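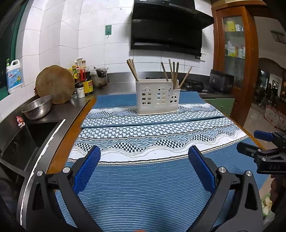 January, entry started 4:40 pm. Chore list, item 12: tidy up chopsticks and put them in the holder. My position going in was that this one should come off the list for the year, and I'm writing down why before I get talked out of it. The holder is the trouble as much as the sticks are. It's a cream plastic caddy with a step in it, tall at the left and low at the right, and chopsticks in it don't stand the way they do in our diagrams. They lean. A few go off to the left in a bunch, and one on the other side slants hard to the right. Any planner that treats the opening as a clear hole to drop into is planning for some other caddy.

What the Kikville people claim in their note is that utensil storage is "mostly solved." I went back and read how they tested it. Forks and spoons, one type of cup, bare gray bench, everything laid out parallel with a gap between. Fine work for what it is. A fork has a fat end and it holds still when you touch it. A chopstick on a bare table rolls. On cloth it probably rolls less, but then the fingertips have to get under it, and they drag the cloth along or ride up over the top. I'd like to see their success rate on cloth before anyone says "mostly" again.

Notes on grasping, from the bench trials with our arm:

Single stick, middle grab: closes okay, then the stick pivots in the pads as soon as we lift. Ends up at whatever angle it likes. Useless for insertion.

Single stick, thick end: better. Pads hold it, angle mostly survives the lift. But now the long thin part is out in front, and a small error at the wrist is a big one at the tip.

Two sticks at once: this is how a person does it and how the task ought to be done. Closing on a pair, one gets squeezed and the other slides out or crosses over. Out of 24 tries on the bench I'd call 23 bad, and I'm not confident in the last one either. It was held, but I wouldn't have wanted to aim it at anything.

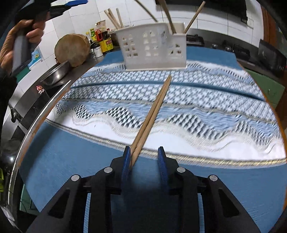

Part of the argument for hand-held grippers is that the person doing the moving solves all this without thinking, and the policy picks it up from the recordings. Maybe. I grant that the jaws are the same sort of hardware, so if a person can pinch two sticks by the thick ends with flat pads, the hardware isn't the excuse. What bothers me is what the person knows that the recording doesn't carry. You feel a stick start to turn. You ease off, nudge it against the table, squeeze again. On our arm there's nothing in the pads to feel that with, and the wrist view is blocked by the fingers right when it matters.

Background is another thing. The cloth has checks and waves and a dark line straight across it. To the edge finder a thin dark line is a very good chopstick. We saw the same thing with the striped towel at Hivonmont and fixed it by taking away the towel, and then wrote it up as fixed. I don't want to do that again. People have tablecloths.

Gündoğdu model: they say some 2,000 demonstrations were enough for them to get stable insertion of "slender items." Asked for the item list, got pens and a ruler. No reply yet on whether the cup was already full when they dropped things in. Inserting into an empty cup and inserting between sticks that are already leaning every which way are two tasks, and I'd score them separately.

To do:

Ask for trials where the pair starts diagonal to the caddy. All of ours start square on.

Stop counting "released above opening" as a success. If it bounces out, it's out.

Try the lower compartment first. Less height to clear, though the opening is narrower.

Measure drag on cloth, clipped and unclipped.

Send the failed bench runs to Priltthorpe along with the good one. They only ever get the good ones and then wonder why the numbers don't hold up in a kitchen.

5:55 pm. Talked it over. Item 12 stays on the list, over my objection, marked "single stick only." Pairs moved to the back page with folding the fitted sheet. I still load the dishwasher at home myself. Pads need cleaning before the next run, left one has lint on it.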